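Meren Picking Suite – Set-up Guide
Section 4: Teaching the planner about your bin
Previous: Mounting and cabling | Next: Running your first shift

By now you should have the arm powered, the Setholm controller on the network and the Meren desktop open on a machine nearby. This section takes you from a bare installation to a first planned pick, and we would suggest setting aside a quiet hour for it. Most of that hour is waiting for things to finish, so do bring a cup of tea (though please keep it off the bench).

Before you start

Check that the bin is held firmly. Spring clamps on the rim are perfectly good for this, and you can see a pair of them in the picture further down the page. The planner treats anything on the rim as part of the bin wall, so fit your clamps first and leave them where they are.

CAUTION: Steps 3 to 6 move the arm. Keep hands out of the bin and have the stop button within reach.

Recording the bin

1. Open Workspace and choose New bin. Give it a name you will recognise in April as well as today – "bin1_new_final" has caused more than one muddle in our own workshop.

2. Empty the bin completely, then press Capture background. The software takes 10 depth readings and averages them. If the preview has black holes in it, draw a blind or turn off the nearest lamp and capture again.

3. Switch the arm to Guided mode and bring the fingertips to each inside corner of the bin in turn, pressing Mark at every one. It doesn't matter which corner you begin with, as long as you carry on round in the same direction.

4. Press Fit walls. A green outline should settle over the inside of the bin. If it leans or sits proud of the rim, repeat step 3 a little more slowly.

Note: Worn or scratched surfaces inside the bin can scatter the depth reading. Setting Floor tolerance to 2 millimetres usually calms this down.

Trying a mixed load

5. Put in a handful of things that are as unlike one another as you can manage. A hairbrush, a jar lying on its side and a crumpled can make a far better test than a tidy row of boxes, and something rounded is always worth including. 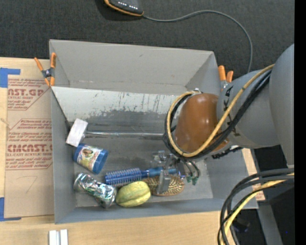 Karim Shboul

6. Lower the gripper over one item in Guided mode and press Check reach. Have a look at how the cables and hose lie around the end of the arm at this point, as any loop there takes up room that the planner has to be told about. Open Tool shape and drag the Cable margin slider until the shaded area covers the whole loop, then add a touch more.

7. Raise the arm clear and press Segment. Each item should receive its own colour. Where a long thin item crosses over another, you may find it split into two colours; select both and choose Join.

8. Press Plan. The Natdale planner, which comes bundled with the suite, lists its grasps with the best score first. Scores run up to 778, and anything below 474 is hidden unless you tick Show weak grasps.

9. Choose the top grasp and press Preview. Watch the whole path on screen, right through to the lift, before you press Run.

CAUTION: Preview knows only about what has been recorded. Loose cables resting on the bin wall are not included, so do look for yourself as well.

If no grasps are listed

Try a smaller cable margin first, as an over-generous one will rule out everything near the walls. Next, check that the right tool is selected; units upgraded from the older Seidel software sometimes keep the old finger length, and the fingers then stop well short of the item. If the list is still bare, choose Help, then Save report, and send the file to us with a short note of what you had in the bin.

10. When you are happy with the result, choose Save bin. You can now go on to Section 5.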